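Food Plants and People: Notes for Unit 3
What Is a Fruit, Anyway?
Instructor: Brisa Aguirre

Welcome back! This is my favorite unit of the course, because you get to argue about words you have used since you were four. Read these notes before lab, and bring something from your kitchen that has seeds in it.

Two meanings, one word

In the kitchen, a fruit is something sweet you might eat out of hand. In botany, a fruit is a ripened ovary, the part of the flower that holds the ovules, plus whatever ripens along with it. So green beans, cucumbers, pumpkins and chili peppers are all fruits, and rhubarb (a leaf stalk) is not. Neither meaning is wrong! A cook and a botanist are sorting things for different jobs. On the quiz I will always tell you which one I mean.

The wall of the fruit

The ripened ovary wall is called the pericarp. It comes in three layers:
exocarp, the skin
mesocarp, the middle, often fleshy
endocarp, the inner layer, right around the seed or seeds

In a cherry these are easy to find. The skin is exocarp, the juicy part is mesocarp, and the hard pit is endocarp. The true seed sits inside the pit. A fruit built this way is a drupe, and so are peaches, plums, olives and mangoes. 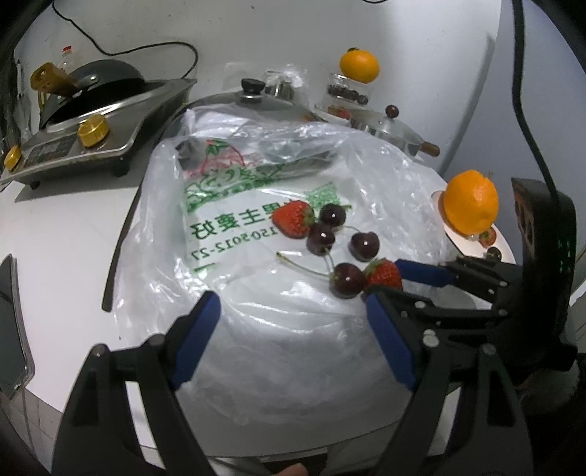 Accessory fruits

Now the fun one. The red flesh of a strawberry does not come from the ovary at all. It grows from the receptacle, the swollen tip of the flower stalk. The little specks on the outside that everyone calls seeds are the fruits. Each one is an achene, a small dry fruit with a single seed inside, and each grew from its own tiny ovary. One flower made the whole thing, so we call it an aggregate accessory fruit. (Say that at dinner.)

Apples and pears are accessory fruits too. Most of what you eat is tissue from the floral cup, and the ovary is the core that you throw away.

Try this at home: pull an achene off a ripe strawberry with a fingernail and look for a thread, finer than a hair, still hanging on. That is the old style, left over from the flower.
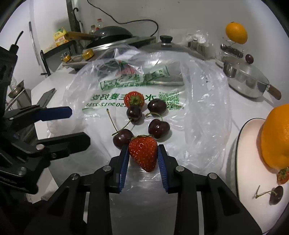 The leafy green cap is a leftover from the flower as well. It is made of sepals, with a second ring of small leaf-like parts called the epicalyx just outside them. Tomatoes keep their sepals too, and so do eggplants. Once you start looking for flower parts in the produce aisle it is very hard to stop, and Tumaini Odera, who runs the lab sections, will happily keep you there all afternoon.

True berries

A true berry is fleshy all the way through and grows from one ovary, with no hard pit. Grapes and tomatoes qualify. So does the banana! Raspberries do not: each bead is its own little drupe.

For lab

Cut your fruit across the middle and draw it large. Label the exocarp, mesocarp and endocarp if you can tell them apart, and put a question mark where you can't. Drawings go to Tumaini in room 107 by 8 September 2018.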